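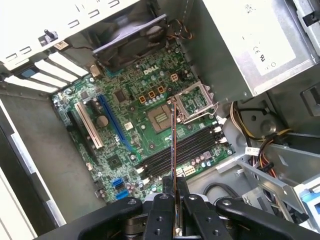
Solder joints rarely fail all at once. Tsz-kin Ko has spent most of her working life looking at the ones that fail slowly, first in a telecom repair depot and now at Skeda, a small test laboratory in Erkstead that takes in boards from equipment makers and refurbishers.

Her subject is thermal cycling. A board warms when it is switched on and cools when it is switched off, and the materials in it expand at different rates. The laminate moves more than the ceramic parts mounted on it. The solder between them takes up the difference.

"People ask what temperature kills a joint," Ko says. "In most of the returns I see, the peak temperature was well within the rating. The damage came from the number of swings and the size of each one."

The standard run at Skeda is 2,000 cycles in an air chamber, with a dwell at each extreme long enough for the solder to creep. Each test board carries daisy-chained components, so that a single crack opens the circuit and the logger records the cycle number. Ko prefers to keep going after the first failure.

"A first failure is one data point from one end of the distribution. If you stop there you know almost nothing about the slope, and the slope tells you whether you have one mechanism or two."

Her colleague Katsuhiko Murakami handles the sectioning. Failed parts are cut out, potted in epoxy and ground down until the crack is exposed. He is particular about the grinding and does not like to be hurried through it.

"Lead-free solder smears if you push it," he says. "Then you etch it, and you are looking at your own polishing. I have had sections sent to me from outside where the crack in the report was a scratch."

Murakami wants to see where the crack runs. A path through the bulk solder near the component side is ordinary fatigue. A path along the intermetallic layer at the pad suggests a brittle interface, and he will ask for the plating records before he writes anything down.

The work that occupied both of them this year began in May, when a refurbisher called Granero sent in boards from office computers that had passed inspection and then come back with intermittent faults. The boards had been powered down every evening for years. Skeda sectioned the corner joints of the larger packages and found partial cracks in most of them – open enough to fail when warm, closed enough to pass a bench test at room temperature.

"A room-temperature test on an old board is close to useless for this," Ko says. "The crack faces are touching. You get continuity and you ship it."

Her recommendation was to soak each board at elevated temperature and monitor it while it cooled. Granero objected to the time involved. The compromise was a 90-minute profile, which Ko considers short. She would not put a figure on how many faults it misses.

Both are cautious about lifetime prediction. The usual models scale a chamber result to field conditions with an acceleration factor, and the exponent in that factor depends on alloy, package and dwell time. Siu, the software the laboratory uses for the fitting, will report a 95 percent confidence interval for any data it is given.

"It will do it for five samples," Murakami says. "The interval is then very wide, and the customer reads the number in the middle."

Ko now leaves the middle number out of the summary page and prints only the bounds. Two customers have complained. The next set of boards goes into the chamber with a longer dwell at the hot end, at her request, and the sections will be cut from both corners of each package.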